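Sound Before Picture: How Three Small Films Use What We Hear
Final project report, Introduction to Film Studies

Why I picked this

When we were told to choose any part of filmmaking and follow it through three movies, most of my group went for color or camera movement. I went for sound, mainly after watching Windareck twice in one weekend and noticing on the second viewing that the opening has no dialogue at all for 400 seconds. I timed it. The first time through I would have sworn the two sisters were talking the whole way up the hill.

My question was simple: how much of what I feel in a scene comes from the soundtrack, and can I catch it happening?

What I did

I watched each film three times. The first time was a normal viewing with the lights off. The second time I muted it and wrote down what I thought each scene was about. The third time I turned the screen away and only listened. The three films were Windareck, Fustach and Taldale, all low-budget dramas and all under two hours. I logged 74 scenes and threw out four where my notes were too messy to read, so the numbers in my appendix are based on 70.

Windareck

This was my favorite by a mile! The wind is practically a third sister. It drops out completely when the older one reads the letter, and I got goosebumps every single time, even with the screen turned around. Muted, the same scene looks like a woman checking a bill. My notes from the silent viewing say "bored? tired?" and I was way off.

Fustach

Fustach is louder and a lot funnier. The father's shop bell rings before almost every piece of bad news, and by the halfway point I was flinching at it. I do think the movie leans on its score too hard in the last act. There are strings under the argument in the truck, and the two actors are so good there that they didn't need any help. Listening without the picture, I could tell the father was lying just from how he breathed between sentences.

Taldale 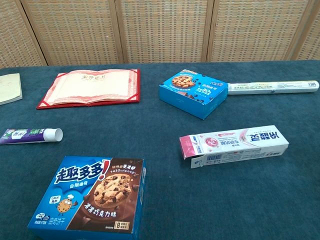 It took me longer to warm up to this one. Taldale was shot with over 2000 feet of leftover film stock, according to the opening titles, and you can hear the camera whirring in the quieter kitchen scenes. At first I marked that as a mistake. By the third viewing I liked it, and I missed it when the story moved outdoors and it went away. The ending plays over a radio we never see, and I still can't decide if the daughter hears it too.

What I would change

I should have done the listening round first for at least one film. By the third viewing I already knew the plots, so of course I recognized the lies and the bad news. I also wanted to include Ait Brahim, which mixes two languages and would have been a great test, but the only copy I could get had English dubbing. I'm planning to watch it over the summer anyway - subtitles on, good headphones, no notebook.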